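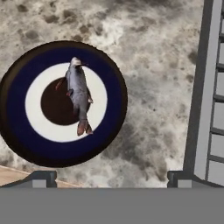
4. Setting up and calibrating the scale

The Brovix kitchen scale weighs food up to its rated limit and shows the result in grams or in pounds and ounces. Read this section before the first use, even if you have owned a kitchen scale before. Large items can be weighed directly on the platform, but anything moist or oily should go on a dish first. A whole fish lying on a round plate, for example, is weighed together with the plate, and the weight of the plate is then taken off with the TARE key as described in 4.4. The same method works for meat, dough and cut fruit.

4.1 Choosing a place for the scale

The scale needs a hard, level surface. Stone, tile and solid wood counters are all suitable. Do not use it on a tablecloth, a rubber mat or a folding table, as the feet will sink or the surface will flex and the reading will drift.

1. Wipe the counter and let it dry.
2. Set the scale down with the display facing you.
3. Press lightly on each corner in turn. If the scale rocks, turn the foot at that corner counterclockwise until it touches the counter.
4. Check that the bubble in the small window behind the display sits inside the ring. Adjust the feet again if it does not.

Note: The feet on the Andden compact model cannot be adjusted. Move the scale to another spot if it rocks.

Keep the scale away from the stove, from open windows and from the air outlet of a refrigerator. Moving air can change the reading by a gram or two, which matters when you are weighing yeast or salt. Microwave ovens and cordless phones should also be kept at arm's length while the scale is in use.

4.2 Fitting the batteries

1. Turn the scale over and rest it on a folded towel. Do not press on the platform.
2. Slide the battery cover in the direction of the arrow.
3. Insert the batteries as marked inside the compartment.
4. Close the cover until it clicks and turn the scale the right way up.

The display shows all segments for a moment, then 0. If it shows Lo, the batteries are too weak and must be replaced, even if the backlight still works.

CAUTION: Do not mix old and new batteries, and do not use rechargeable cells in models sold under the Baltum name. Their lower voltage can cause false readings without the Lo warning.

If the scale has been stored in a cold garage or car, leave it at room temperature for a few hours before you switch it on. Moisture may form inside the housing if it is used too soon.

4.3 Calibrating

The scale is calibrated at the factory. Calibrate it again after moving to a new home at a very different altitude, after a drop, or when a known weight reads wrong. You need the Miah calibration weight supplied in the box. Cans, bags of sugar and coins are not accurate enough and should not be used in its place.

1. Switch the scale on with nothing on the platform and wait for 0.
2. Hold down UNIT until CAL appears.
3. Release the key. The display shows a number that changes slightly. This is the raw value of the sensor and can be ignored.
4. Press UNIT once more. The display flashes the weight required.
5. Put the calibration weight in the center of the platform. Do not touch the counter while the display is flashing.
6. Wait for PASS. Remove the weight. The scale returns to 0.

If the display shows FAIL, remove the weight, check the level again and start over at step 1. If it fails a second time, fit new batteries before the next attempt.

Note: The weight should be handled with a dry cloth. Finger marks do not change it much at first, but they lead to rust over time. Put it back in its case when you have finished.

4.4 Weighing with a dish

TARE sets the display to 0 with the dish in place, so that only the food is shown.

1. Switch the scale on and wait for 0.
2. Put the empty dish in the center of the platform. For a plate weighing 246 g, the display reads 246.
3. Press TARE. The display returns to 0 and a small T appears in the corner.
4. Add the food and read the weight.
5. To add another ingredient to the same dish, press TARE again and continue.

When you lift the dish off, the display shows the weight you have tared as a negative number. This is normal. Press TARE with the platform empty to clear it.

If the food is already on the dish and you would prefer not to move it, weigh both together and write down the result. Weigh the dish by itself later, once it has been washed and dried, and subtract. A wide plate may hide the display. In that case press HOLD before you lift the plate away – the reading stays on for a short time after the platform is cleared.

CAUTION: The weight of the dish counts toward the rated limit, even after TARE has been pressed. A heavy stoneware dish leaves less room for food than a thin one. If the display shows Err, take the load off at once.

Long items that extend past the dish must not touch the counter, the wall or the display housing. Any contact will take part of the load and the reading will be too low.

4.5 Changing the units

Press UNIT briefly to switch between grams and pounds and ounces. The scale remembers the last unit used, but the setting is lost when the batteries are changed. Recipes that give liquids in fluid ounces should be measured in a cup, except for water and milk, which can be weighed in the ML setting on models that have one.

4.6 Display codes

Lo – Batteries weak. Replace all of them.
Err – Load too heavy. Remove it.
FAIL – Calibration not accepted. See 4.3.
UnSt – Reading not steady. Check for drafts and make sure the scale is level.
C 99 – Sensor fault. Switch off, remove the batteries, wait a few minutes and refit them. If the code comes back, the scale needs service.

Cleaning and storage are covered in section 5.

Set-up guide, revised May 2018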